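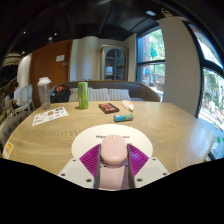
A pink computer mouse between two magenta pads.

Come try Trodeo with us before everybody else does

Do you spend too much time on your phone, and do you have opinions about it? Then we would love to meet you. We're a small team at Firnero, and for the past couple of years we've been building Trodeo, an app for swapping short voice notes with people in your own neighborhood. You record up to a minute, you drop it on the map, and anyone within walking distance can listen and answer. People have used our early version to find lost cats, complain about parking, and (our favorite so far) put together a whole potluck in one evening.

Now we're getting ready for the wider release in November, and we need 37 new testers who have never touched the app. If you've already tried Trodeo at a friend's house, thank you, and please pass this along to someone who hasn't!

What we'd ask of you

You would use Trodeo for three weeks on your own phone, at whatever times suit you. Some people check in every morning over coffee and some forget for two days and then leave six notes in a row – both are fine with us. Once a week you fill in a short form, and at the end you have a video chat with Yanti Saragih or Tirta Sembiring, who run our testing. They are friendly and they really do want to hear the grumpy comments too.

There is also a web version, which is newer and a good deal rougher. If you have a laptop or desktop at home and wouldn't mind trying that as well, tick the box on the form.

Who can join

Anyone 18 or older with a phone that gets regular updates. You don't need to know a thing about technology, and you don't have to be a big social media person. Last spring one of our most helpful testers told us she had only ever used her phone for calls and the weather, and she found a bug in the sign-up page that had been sitting there for months.

We'd especially like to hear from people in small towns, where the map can look pretty quiet, and from anyone who uses a screen reader or larger text.

What you get

A gift card at the end of the three weeks, early access to everything we release next year, and your name on our thank-you page if you'd like it there. Your voice notes from the test are deleted when it closes unless you ask us to keep them.

How to sign up

Fill in the tester form on the Trodeo website by Tuesday, August 25, 2026. It has nine questions and you can skip the last two. Aisyah Mandagi reads every form herself and will write back either way, though please give her a week or so – the inbox gets busy.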